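Kitchen arm build, month five - plate handling at the hob

Posted by mussa_bench, January 2, 2026

Been reading here for a while, finally posting. I've got a six-joint arm bolted to a rolling base in my kitchen, a two-finger gripper I printed and sanded myself, and the goal is dull: pick up a plate, bring it to the hob, move food between pan and plate, put the plate down. Controller is a Kerngate board I got used. Learned policy on top, trained on demos I did by hand in the evenings.

Total spend so far is 574 dollars if I don't count the board. My wife counts the board.

The wrist camera is where I'm least happy. When the arm swings fast, every frame comes out smeared, and anything pale under the lights goes straight to white. 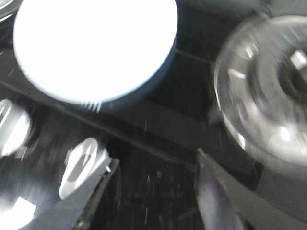

Does the smear matter if you also have a fixed camera?
It matters less for the big moves and a lot for the last inch, when the fixed view usually has the gripper in the way. I've been slowing the wrist down near objects and that helps more than any setting I changed.

I'd like opinions on exposure, and on whether I'm wasting my time with glass. Be as harsh as you want.

sunitz_fan

I'll be harsh then. You have a policy trained on one kitchen, one counter, one set of dishes. Move the toaster and it falls over. I did the same thing with a Vimo arm two winters ago and had a lovely demo for exactly as long as I left the kitchen alone.

How many demos, and how many of the runs since then have you thrown out before telling us how it's going?

mussa_bench

2000 demos, most of them under a minute. I don't throw out failures, I log them in the same folder. Fair point on one kitchen. I don't plan to sell it to anyone, it only has to work in mine.

ka-ming poon

The "only has to work in mine" line lets people off too easy. Your own kitchen changes too. Sun moves. Somebody buys new plates.

What are you doing about the hob? Black glass is a mirror. My depth camera thought there was a second pan living under the counter and planned around it. I gave up and taped cardboard over the glass, which you obviously can't do with gas.

mussa_bench

I dropped depth for the hob and went to plain color from the wrist plus one fixed camera. The reflections are still there but the policy has seen them in every demo, so it doesn't seem to care. Small pan, mint handle, sitting up on the support, and the glass under it shiny as ever:
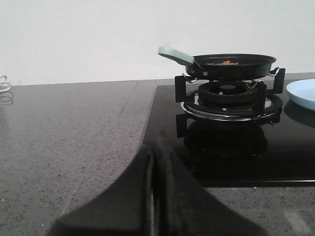

What I'd do in order, if I started over

1. Fix the lights before collecting a single demo. I changed a bulb partway and had to toss a week of work.

2. Lock exposure on the wrist camera by hand. Auto hunts every time the arm passes from dark glass to a pale plate.

3. Put grippy stuff on the fingers early. Bare printed plastic slides on a plate rim, and you find out from across the room.

4. Leave the gas off. All of it. I have never run this with a flame and I'm not going to until I've got a proper stop button on the wall.

Tatu Koech

Number 4 should be number 1, and I don't think a stop button gets you there. If the arm loses power holding something over a burner, what happens? Does it have brakes, or does it sag? The cheap joints sag. I've seen one come down on a stove knob.

I'm also not sold on holding plates by the rim with two fingers. All the weight hangs off one side and the wrist is fighting it the whole way. A person slides a hand underneath.

mussa_bench

It sags. Slowly, but it sags. So no flame, like I said.

On the rim grip I disagree. A hand underneath needs room underneath, and between two pan supports there isn't any. Coming in from above at the right side is the only approach I found that doesn't hit the burners. 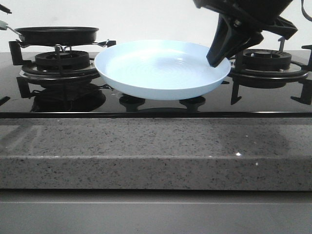
The part that took longest was how hard to squeeze. Too soft and the plate tips toward the far side, too hard and the fingers flex until they let go on their own. I ended up with a fixed squeeze and a short pause before the lift. The policy doesn't get a say in it. I know that's old-fashioned and I don't care.

sunitz_fan

See, that I respect. Everybody wants the network to learn the squeeze and then they wonder why they're sweeping up.

But it also means your gripper is tuned for one weight of plate. Put a steak on it and let us know.

ka-ming poon

Or soup.

Tatu Koech

I'd take a full plate seriously as a test before anything else on that list. Tipping is a different problem once the food can slide. And my brakes question stands. A sagging arm with a loaded plate is a mess even with the gas off.

mussa_bench

Soup is never happening. I've been using dry stuff, light and lumpy, so if it goes on the floor I get the vacuum and move on. The bright plate is the ugly case for the wrist camera though. With exposure set so the dark surface shows anything, the plate is one white blob and only the food has any texture.
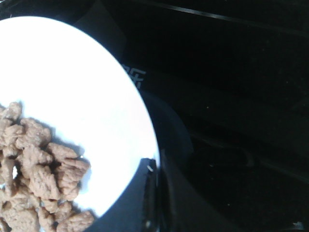 Would a darker plate fix the exposure problem?
Partly, but then the rim gets hard to find against a dark surface, and the rim is what the gripper needs. A mid-tone plate with a matte finish is the better bet if you're buying anyway.

I tried a cheap polarizing film over the lens too. Took some glare off the glass and ate so much light that the smear got worse. Film's in the drawer now.

ka-ming poon

More light, shorter exposure. You keep going around it. Two diffused panels up high, pointed at the ceiling, and turn the kitchen lights off. Costs you 30 bucks and an afternoon. I still think you'll be redoing the demos by spring.

sunitz_fan

Agree on the panels. Disagree that he'll redo the demos, he'll say he's going to and then fine-tune on a handful of new ones like the rest of us did.

Still waiting on the steak.

mussa_bench

Panels ordered. I'll run the same task under the old lights and the new ones, no edits, and post both folders. Tatu, does anyone make a brake that fits these small joints, or am I looking at a counterweight?

Tatu Koech

Counterweight on the shoulder, spring on the elbow. I'll dig up my sketch. Measure the sag first, with the plate in the gripper.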